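Workshop notebook, Garndale Playhouse
Thursday, April. Fit-up for Omer, day four

Start 08:40. Kane Bright on the fly floor, Märta Haugland in from 10:00 for the model box queries. Me on deck and at the prop bench.

Revolve

Ran it empty, both directions, at the three speeds in the cue list. Speed 1 and 2 clean. Speed 3 still has the tick once per turn, loudest when the datum mark passes stage left. Lifted the facing ply between segments 5 and 6. Castor plate on 6 had one bolt of four finger tight. Nipped up all four, threadlock on. Tick reduced, not gone. Will lift 7 next if there is time before the floor is painted, otherwise it has to be done from underneath through the trap.

Stopping accuracy over ten full turns: worst overshoot 41 mm, on the first turn from cold. After that all within 12. The Act Two door has to land against a fixed reveal with a 15 mm gap, so a cold start is no good to us. Proposal: two warm-up turns in the pre-set, written into the DSM's checklist and not left to memory. Kane would prefer to alter the ramp. Both can be tried.

Loading: calculated 196 kg for the staircase truck with handrail. The crane scale gave more than that on the first lift, but the braking chain was still in the tray. Reweigh without it.

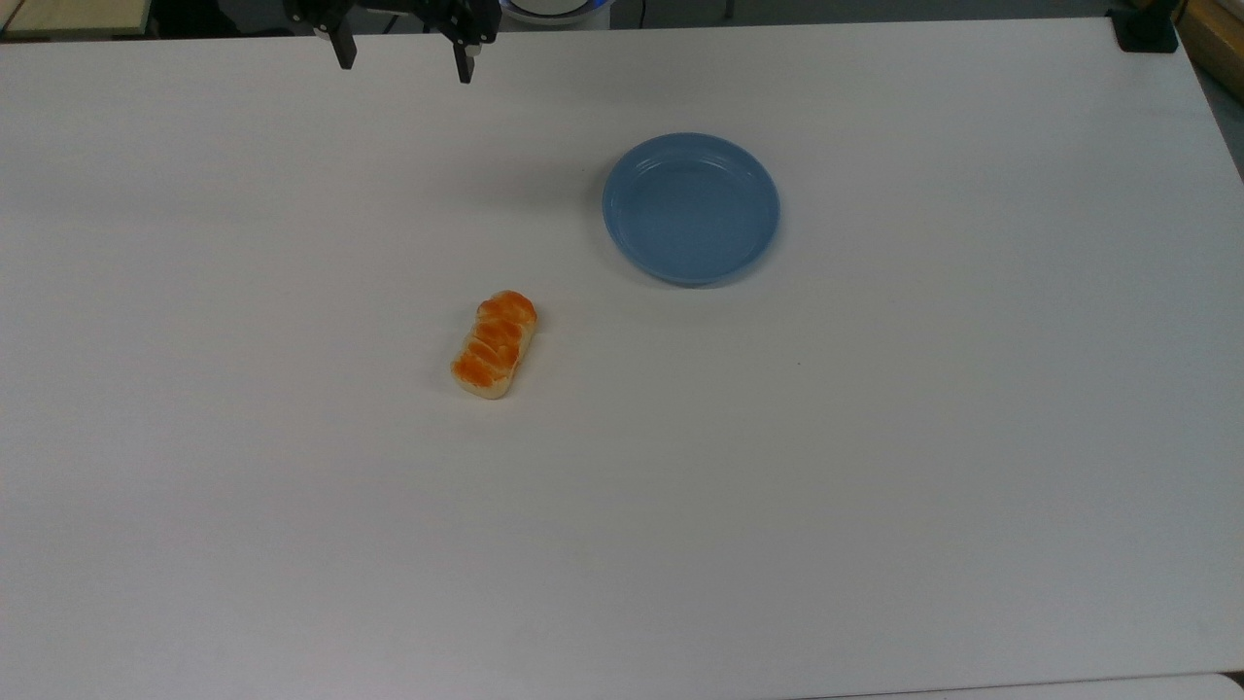
Floor cloth

Delivered from Poltetti 11:15, one roll, seam across the width as ordered. Opened out the first four metres only. Colour matches the swatch under working light. Under the pale blue wash it goes greener than Märta wants. She asked for a glaze test on the offcut: raw umber, thin, two passes. Left to dry on the paint frame dock. Look at it tomorrow under the actual colour, not under the fluorescents.

Cloth is 100 mm short of the drawing on the upstage edge. Checked against the order, and the order is wrong (my figure, taken from revision C; the revolve moved in revision D). The gap falls behind the upstage masking so can be covered with black border strip. Not worth sending back.

Flying

Bar 14, the window piece. Dead set at 1000 mm off the deck for the low trim so the actor can get a knee on the sill. Kane ran it in and out six times. It swings on arrival at the cued speed. Slowed the last metre by half and the swing is acceptable, but the cue is now longer than the music. Musical director to be asked for four more bars or we go early. I would go early. The light change covers it.

Bar 15 fouls the Granström unit on the way past. Clearance at the closest point is a hand. Options:
– shift the unit upstage on its spigots (needs refocus of two lamps)
– swap the contents of 15 and 16
– restrict 15 to moving only when 14 is in
Third is free but I do not like a rule of that sort in a show with a rotating crew. Swapped 15 and 16 on paper, lines plot revised, not yet done on the bars. Counterweight for 16 will need to be recalculated before anyone touches it.

Props

Letter for Act One: needs to tear the same way each night. Tried three papers. Perforated by hand with the tracing wheel, 4 mm pitch, on the 90 gsm. Tears well but the perforation reads from the front row. 6 mm pitch on the same stock tears nearly as well and does not read from row C. Go with that. Stage management to make up a week's stock at a time, wheel kept in the drawer with the rule.

Lamp for the study: battery holder rattles. Packed with felt. Radio receiver dropped out twice when the revolve motor was running, both times with the lamp on the downstage table. Moved the aerial out of the brass stem and along the underside of the shade ring. No drop-outs in twenty minutes after that. Need to repeat with full audience-side radio load, so not before the technical.

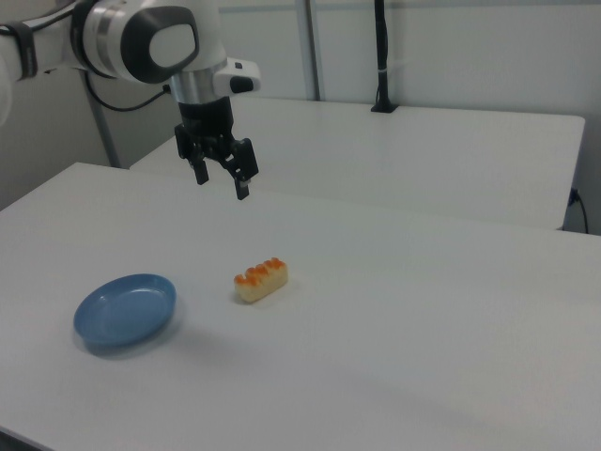 Decanter. Breakaway version arrived with a hairline at the neck. Usable for rehearsal. Two more on order. The tea for the real one is too dark; halve the strength.

Staircase truck

Third tread squeaks. Glued and screwed from below, left with a stage weight on it over lunch. Squeak now on the fourth. Same treatment, weight on it at 16:30.

Brake pedals: pedal on the downstage side needs more travel than the boot allows when the actor is wearing the heavy coat. Cut a new pedal plate 20 mm longer, edges rounded, painted black. Fit in the morning.

Handrail socket A is tight, B is slack. Reamed A. Shimmed B with brass strip, which will work loose; replace with a welded sleeve when the set comes off at the end of the Garndale run.

Notes from Märta, end of day
Reveal on the Act Two door to be darker on the inside return.
Skirting on flat 9 is upside down. (It is. Turned.)
She would like to see the window piece from the circle before the dead is marked permanently. Tape only for now.

Open
Tick at segment 7.
Reweigh the truck.
Ramp change on revolve, Kane, first thing.
Glaze test.
Counterweight calc for 16 – nobody to move the bar until it is signed.
Border strip, have we enough black? Check the rack by the dock door.

Finish 19:10.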